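Notas sobre la traducción de un cuento de Neema Ogola

Publicado en: traducción, cuadernos de trabajo

El cuento tiene 3.674 palabras en inglés y ha salido en el número de enero de Varkia. La revista no publica notas del traductor, de modo que dejo en el blog las decisiones que tomé, en el orden en que fueron dando problemas. Quien no haya leído el cuento puede seguir el texto sin dificultad, aunque desvelo la última frase en el apartado de los tiempos verbales.

Léxico suajili

El original incorpora palabras en suajili sin cursiva, sin glosario y sin aposición explicativa. La primera hoja de estilo que me mandaron de Varkia pedía cursiva para toda voz extranjera, según la norma habitual. Aplicada al cuento, la norma producía un efecto raro: la narradora, que piensa en las dos lenguas, parecía citar a otra persona cada vez que decía shamba o mzee. Pedí una excepción y la obtuvieron también los otros dos relatos traducidos del número, con lo que al menos hay coherencia interna.

El caso de pole es distinto. En el original aparece nueve veces, casi siempre sola, como respuesta a una desgracia ajena grande o pequeña. «Lo siento» carga con una culpa que la palabra no tiene. «Ánimo» empuja a hacer algo. Dejé pole en todas las ocurrencias menos una, en la que el tío se la dice a un cliente por teléfono y el tono es de trámite; ahí puse «vaya por Dios», que me sigue pareciendo discutible. El corrector marcó varias veces la palabra como adjetivo inglés mal copiado.

Hay además un problema de género gramatical. Matatu lo he hecho masculino, por arrastre de minibús. Shamba lo he hecho femenino, por la terminación y por finca. Ogola no habla español, pero cuando le consulté me pidió una tabla con los géneros asignados y objetó uno, el de kanga, que yo había puesto en masculino por pañuelo. Lo cambié. No tenía argumento en contra.

Diálogo

La raya española separa con claridad la voz del personaje de la del narrador. El original no usa comillas ni raya: los parlamentos van dentro del párrafo, introducidos por un verbo de decir o por nada. Hice dos versiones de la escena del mercado, una con rayas y otra sin marcas. Con rayas se leía mejor y se perdía la duda sobre si la madre contesta en voz alta o solo en la cabeza de la hija, duda de la que depende bastante de lo que ocurre después.

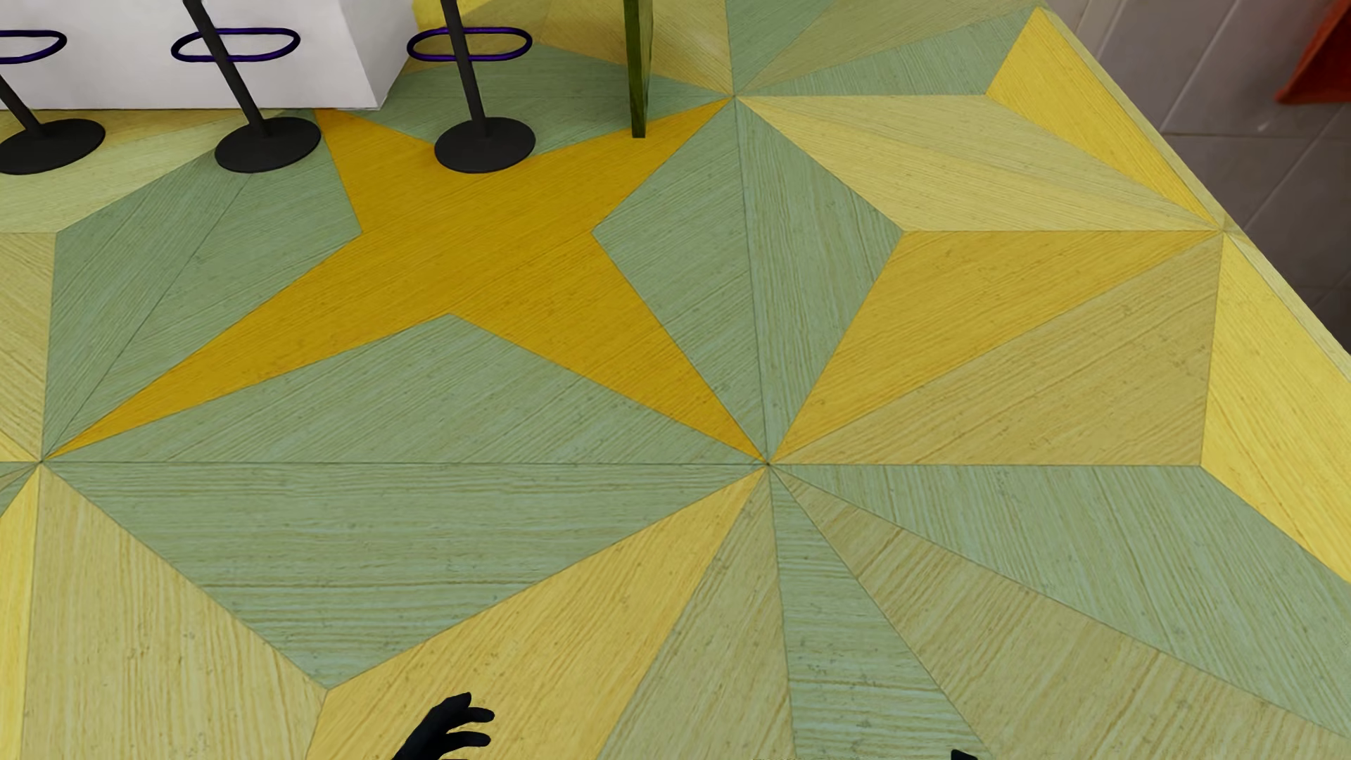
Me quedé con la versión sin marcas y compensé en otro sitio. En español el sujeto se omite, y en un párrafo con dos mujeres hablando la omisión borra la mitad de las pistas que el inglés da con she. Reintroduje pronombres donde el oído pedía quitarlos, y en cuatro lugares añadí el nombre propio. También aproveché el tuteo: la hija trata de usted a la madre y la madre la tutea, así que la desinencia verbal indica quién habla sin necesidad de acotación. Esa distinción no existe en el original. Es una intervención mía y la asumo como tal.

Marín, que revisó la traducción para la revista, propuso el voseo para la madre. Lo descarté por la geografía que arrastra: cualquier lector la habría situado en un país concreto, y el cuento ya transcurre en otro.

Tiempos verbales

El relato está en presente salvo la sección de la carta, en pasado simple. El inglés no obliga a elegir entre indefinido e imperfecto y Ogola explota esa falta de obligación. Una frase como «she closed the shop» puede ser una tarde o todas las tardes. El lector inglés lo decide tarde, cuando ya ha leído tres frases más; el español tiene que decidirlo en el verbo.

Probé el pretérito perfecto, que no resolvía nada y sonaba a informe. Al final repartí: imperfecto hasta la mención de la lluvia, indefinido a partir de ahí. La mención de la lluvia queda convertida en un punto de giro más visible que en el original. En la última frase, en cambio, la ambigüedad se conserva. «I am still writing this» pasa a «Todavía escribo esto», que admite las dos lecturas, la del acto en curso y la del hábito. La perífrasis «estoy escribiendo» cerraba una de ellas.

Herramientas

Trabajé con Skasosix para alinear original y traducción por frases. La alineación automática funciona razonablemente en prosa expositiva y falla con párrafos como los de este cuento, en los que una frase de media página se parte en dos al traducirse - o al revés, dos fragmentos nominales se funden en uno. Corregí los segmentos a mano. Mi archivo de consultas terminó con 53 entradas, de las que le envié a la autora 12. Las demás se resolvían releyendo.

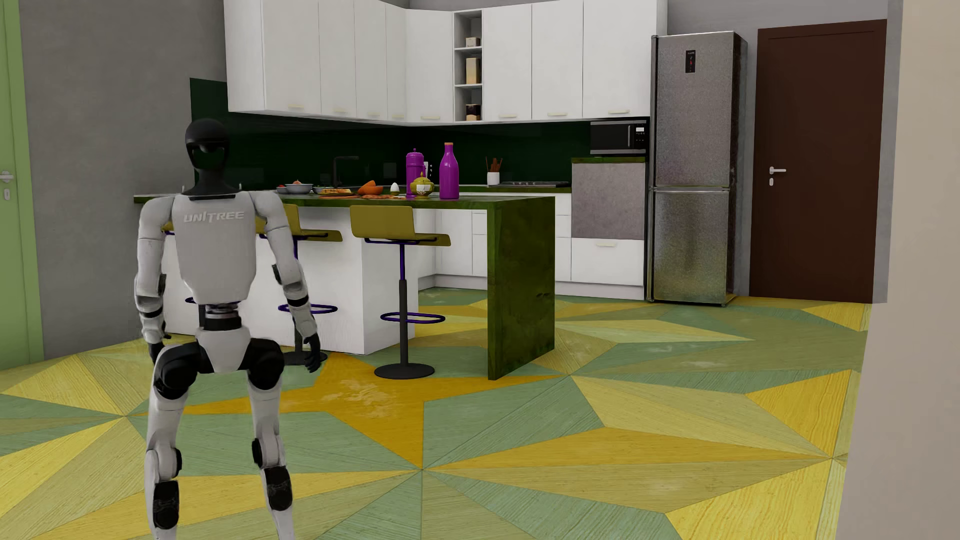

Un robot humanoide Unitree, de espaldas, frente a la isla de una cocina.

Un consejo práctico para quien use el mismo programa: conviene desactivar la normalización de espacios antes de importar. Los dos espacios que Ogola deja entre algunas frases son deliberados (me lo confirmó en la primera respuesta) y el importador los elimina sin avisar. En la maqueta de Varkia se han traducido por una línea en blanco, solución del equipo de maquetación que me parece correcta en papel y algo excesiva en pantalla.

El título

El original se titula con el nombre de una calle. Mi propuesta era dejarlo intacto. La revista temía que se confundiera con la calle homónima de una novela reciente y pidió alternativas. Mandé tres, todas peores, y se publicó con el título original. Menciono el episodio porque consumió más correos que todo el apartado del diálogo.

Erratas

En la versión impresa falta una tilde en «aún», en la segunda página, y hay un «le» por «les» en la escena del autobús. Las dos son mías; estaban en el archivo que entregué. En la versión digital ya están corregidas.

Pendiente

Ogola leerá el cuento en Plidbridge, en inglés, con la traducción proyectada detrás. Eso exige una segunda versión, cortada en líneas de longitud limitada y sincronizada con la lectura en voz alta, y sospecho que varias de las soluciones anteriores no van a sobrevivir al formato. La frase de media página, por ejemplo, no cabe en ninguna proyección legible, y el lector de la sala no puede volver atrás para averiguar quién hablaba. Probablemente tenga que recuperar alguna raya. Le he pedido a la autora una grabación de prueba para medir las pausas y, cuando la tenga, añadiré a esta entrada la lista de cambios.

Comentarios cerrados. Para correcciones, la dirección está en la página de contacto.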